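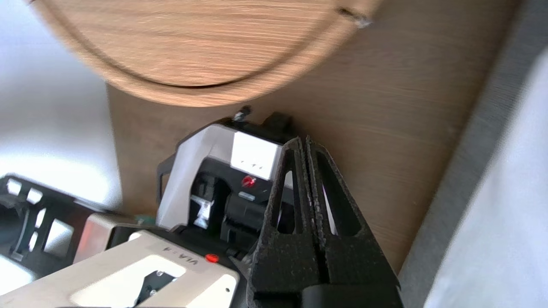 Why Are Some Sea Turtles in Trouble?

Sea turtles have been swimming in the oceans for more than 100 million years. They were here at the same time as the dinosaurs. Today most kinds of sea turtle are threatened, and a few are very rare.

What is a sea turtle?

A sea turtle is a reptile, like a snake or a lizard. It has a shell, and it has flippers where a land turtle has feet. It cannot pull its head inside its shell. Sea turtles breathe air, so they must come up to the surface even though they spend almost their whole lives in the water.

Female turtles come onto land to lay eggs. They crawl up a sandy beach, usually at night, and dig a hole with their back flippers. A green turtle lays roughly 100 eggs in one nest. She covers them with sand and goes back to the sea. She does not stay to look after them.

What happens to the babies?

Baby turtles are called hatchlings. After two months or so they break out of their eggs and dig up through the sand together. Then they head for the water. Crabs, birds and fish eat many of them, and only a small number live long enough to have young of their own.
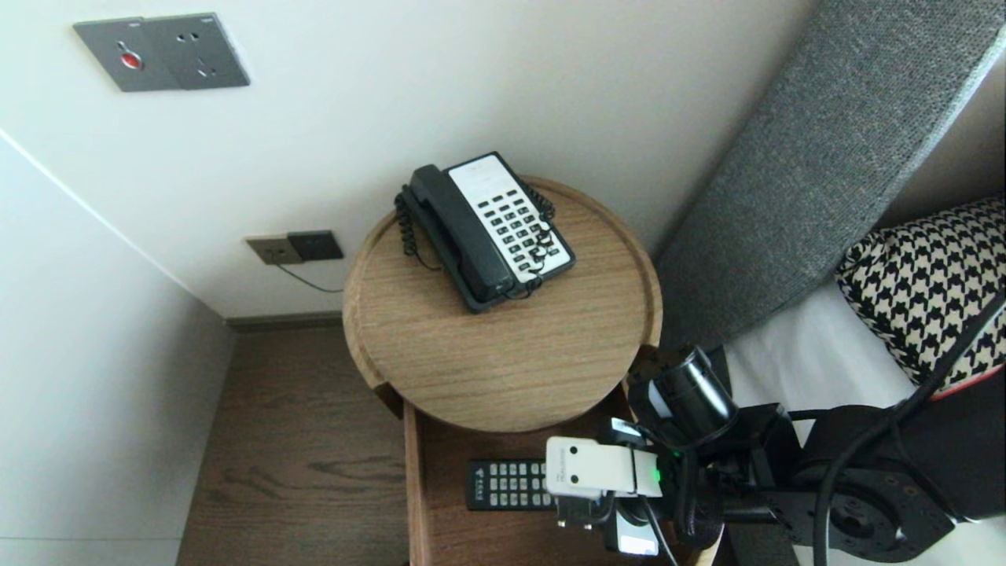 Hatchlings find the sea by crawling toward the brightest, lowest part of the sky. On a dark beach, that is over the water. Lights from houses, hotels and streets can send them the wrong way. They get tired and dry out, or they end up on a road.

What else harms sea turtles?

Fishing nets can trap turtles under the water, where they cannot breathe. Floating plastic bags can look like jellyfish, which many turtles eat. Boats hit turtles that are resting near the surface. In some places people still take the eggs from nests.

Warm sand is a problem too. The heat of the nest decides if a baby will be male or female. Warmer sand makes more females. If beaches keep getting hotter, there may be too few males.

Who is helping?

Paora Te Moana looks after nests on Fistarow Beach. In August he walks the sand at 4 in the morning, looking for new tracks. When he finds a nest, he puts four stakes around it and ties a rope between them so people will not step there. He has done this job for 10 years.

"I look for the tracks first," he says. "They are wide, and they go up the beach and back down again."

What can you do?

If you visit a beach where turtles nest, fill in any holes you dig and knock down your sandcastles before you leave. Take your trash home. At night, close the curtains in your room and do not shine a flashlight on the sand. If you see a turtle, stay back and keep quiet.

Words to know

Reptile: an animal with scales that breathes air. Most reptiles lay eggs.
Hatchling: a baby animal that has just come out of its egg.
Threatened: at risk of dying out.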